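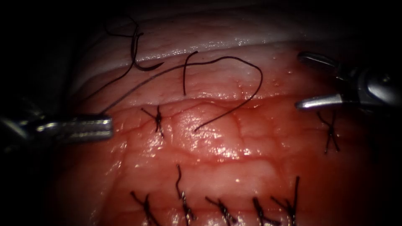 > Is it worth paying for wrist cameras if you already have a decent fixed camera over the work?

For suturing I'd get them, but only after you've sorted out your jaws.

Longer reply to the rest of your message, with your original quoted so people can follow along.

Ragnvald Rustad wrote:

> Hi all, we're setting up a two-arm suturing bench much like the one you've been posting from. We have the Promen controller and a fixed camera, and money left for one upgrade. The choices are ridged jaws from Brenitz or a pair of Wirnus wrist cameras. Our trouble is mostly the needle rolling in the grip, and then losing the thread tail after the first throw. Is there any point in mixing jaw types between arms? And did you change anything on the controller side?

Hi Ragnvald,

I've been swapping parts on and off since December, so you get my opinions while they're fresh! We tied 100 knots on the old smooth jaws and then 100 on the ridged ones, same controller settings, same person driving (me, with a lot of coffee). The needle rolled badly enough for me to regrasp on 6 of the ridged runs. I stopped keeping a proper tally on the smooth set because it was getting depressing, so please don't ask me for a ratio.

What surprised me was how much I cared about the open angle. With the jaws spread wide I like to see the ridged face before I close on anything, and from the wrist you really can. You can also see where the needle point is headed while the other arm is holding it, which I could never judge well from the fixed view. The price is haze. When part of the close-up view goes whitish and soft, you lose whatever is on that side and have to go back to the fixed camera to find your way around.

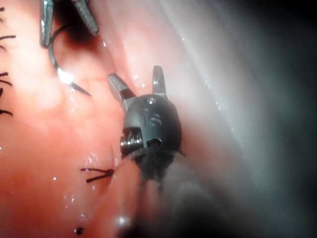

Thread handling

Your second problem is where the wrist view earns its keep. Picking up the end of a black thread close to the tissue edge is a fussy little job, and with the two instruments nearly touching, the fixed camera can leave you guessing which one has it. Up close I can check the tip of the jaws before I pull. The shaft does eat a big chunk of the corner and throws a shadow over the work – I've learned to live with that. 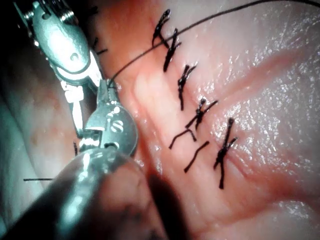

I'd also trim tails short as you go, or you'll end up chasing the wrong strand.

Controller

Two changes only. I dropped the motion scaling a notch for tying (not for driving the needle), and I raised the closing force on the needle arm to 222 on the Promen scale, which goes up in odd steps. Roughly 2 steps above the default, if I remember right. Start lower if your thread is finer than mine.

As for mixing jaws, I tried it for an afternoon and kept forgetting which arm had which. Get the Brenitz jaws first, for both sides, and put the Wirnus cameras on next year's list. If anybody here has run the cameras with a different light, I'd love to see your settings.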